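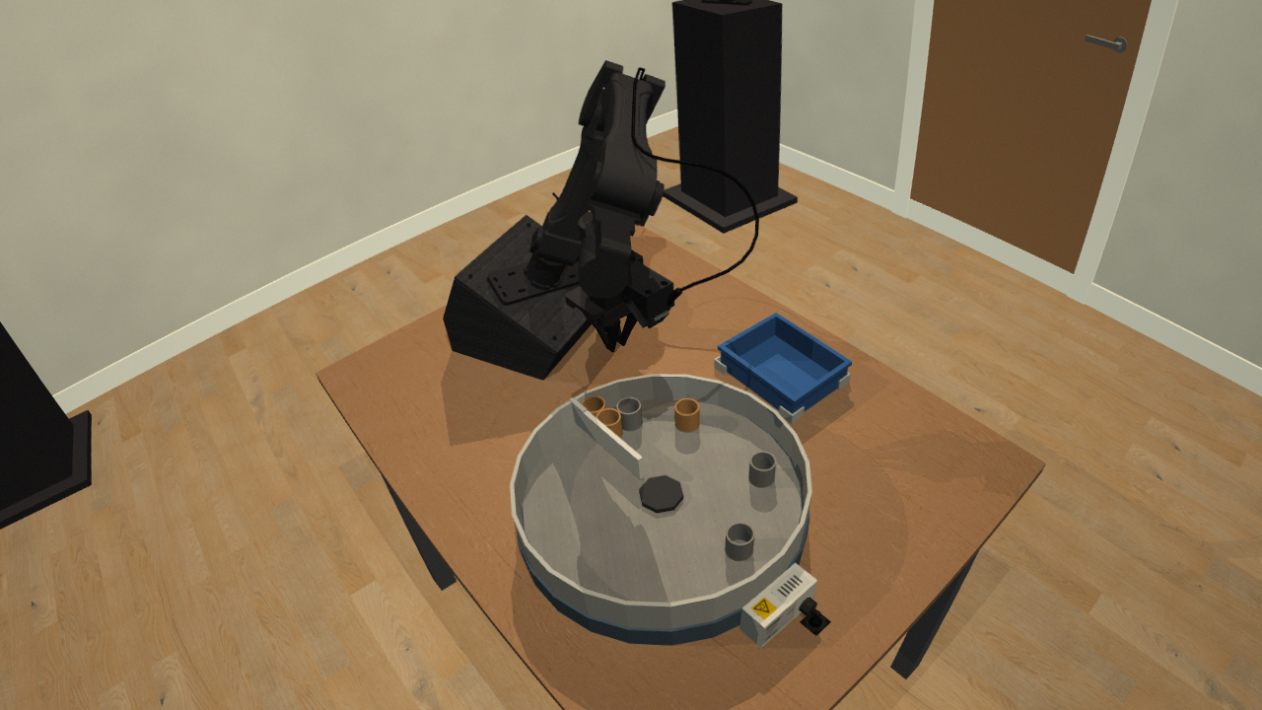

TRATVILLE, 25 April 2024 - Travelers who have always wanted to see Homholm and Plutmont on the same trip, but felt that a bus schedule should not require a law degree, may now do so. Bhat Walking Holidays has opened bookings for its first tour linking the two towns, a four-day trip on foot with a local train for the dull part in the middle.

The route starts in Homholm, whose old harbor has been described in guidebooks as "sleepy" for so long that the harbor cafe put the word on its mugs. Walkers spend the first night there, follow the coast path the next morning, and take the afternoon train inland. The last two days are spent in the hills above Plutmont, a town with a very good bakery and a museum of rope.

Each group has a limit of 12 walkers and two guides. The longest day covers 11 miles, most of it flat. The part that is not flat comes right after lunch, and the company has looked into moving either the hill or the lunch without success.

Bhat Walking Holidays tested the tour in February, when it rained on every day but one. Guests on the trial trip asked for longer coffee stops, fewer facts about herring and a later start on the second morning. All three requests have been granted, although one guide is still allowed a short herring talk at the smokehouse, where it would be hard to avoid.

The price covers three nights in family-run guesthouses, breakfasts, the train ticket, luggage transfer and entry to the rope museum. Dinners are left to the guests, who tend to have opinions. Single rooms cost extra in Homholm, where there are few of them and the owners know it.

Waterproof boots are strongly advised. Umbrellas are welcome on the coast path, but the wind usually keeps them.

Bookings can be made at the Bhat Walking Holidays office in Tratville, next to the train station, or by phone during office hours. The office closes for lunch - a long one, as befits a company that sells vacations.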